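Leaving the streamers? Tips for keeping music at home without wasting your money

Every time a singer pulls a catalogue from a streaming service, the same advice does the rounds: get your old discs down from the roof cavity, buy a turntable, own your music again. Fine by me. What I'm less keen on is the shopping list that comes with it. I've kept records and CDs in a damp weatherboard house in Dollport for 25 years and most of the gear sold to look after them has ended up at the op shop.

Washing records

Start with a carbon fibre brush. Two slow turns of the platter, lift the brush away at the edge, and play the thing. Most records need no more than that.

For a properly grubby one from a garage sale, use distilled water from the laundry aisle, a drop of plain dishwashing liquid and a soft microfibre cloth. Follow the grooves and keep the label dry. Rinse with more distilled water and stand the record in a dish rack until it's dry. I bought a bottle of Inora groove fluid once and did one side of a double album with it and the other side with the mix above. I couldn't hear a difference, and neither could the teenager, who hears everything.

Don't use window cleaner. Don't use wood glue either, whatever the videos show. Yes, it peels off in a very satisfying sheet. It also stays put in the run-out if you get the thickness wrong, and then you own a coaster.

Shellac 78s are a separate matter. Alcohol will wreck them, so read the label on any cleaner before it goes near one.

Scratched CDs

Wipe from the centre straight out to the rim, never round in circles. If it still skips, try it in another player before you try anything else. Cheap players are fussy, and half the discs I've been handed as ruined played perfectly well in an old DVD machine.

Toothpaste is the tip that won't die. It's an abrasive, and it can take the edge off a light scratch on the shiny side. It does nothing for a scratch on the label side, where the music layer sits just under the ink. Hold the disc up to a lamp. If pinholes of light come through, put the toothpaste back in the bathroom.

As for freezing a CD, I've never met anyone who could explain what it was meant to do.

Sleeves and bags

Paper inner sleeves shed dust and scuff the vinyl when they get old. Swap them for poly-lined ones, but only on the records you play. I've seen people re-sleeve 700 LPs in a long weekend and then listen to the same handful as before.

Loose plastic outers are good for keeping covers from rubbing. Avoid the thick PVC kind, which can leave a cloudy bloom on the vinyl after a few hot summers. And keep the bag open at the top if your house is anything like mine. Sealing a slightly damp cardboard cover in plastic is how you grow mould. 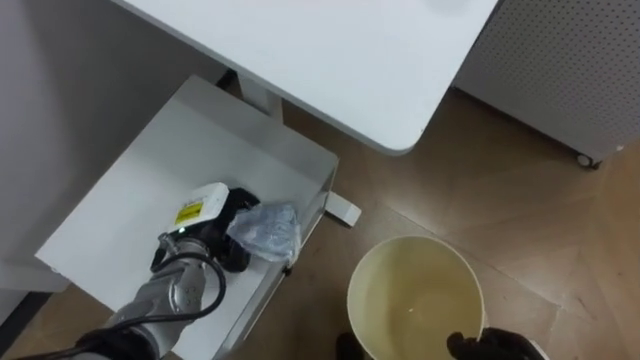 Shelving

Records are heavy, and they want to stand straight up. A lean of a few degrees doesn't look like much until you pull out a dished LP in February. Use dividers, and leave enough slack to slide one out without dragging its neighbours along.

The Grasso cube system has a lot of admirers online. I had one, and the back panel bowed before the bottom row was full. Solid pine offcuts and decent screws did a better job for less. Whatever you buy, fix it to a stud.

Keep the lot off outside walls and away from the ducted heating. Silica gel packets are fine in a small box of CDs. On an open shelf they're decoration.

Copying your discs to a computer

Rip to FLAC if you have the room, and these days you do. A library of 1,000 albums fits comfortably on a cheap portable drive. Make a second copy and leave it at someone else's house. Skip the paid ripping programs until a free one has let you down.

Check the track names as you go. The free databases are filled in by whoever had the disc first, and my copy of a Condetti organ recital came up as a surf compilation.

Cables and little feet

Ordinary copper speaker cable from the hardware shop, with clean bare ends screwed down firmly. I tried the rubber isolation feet as well. They're under the washing machine now.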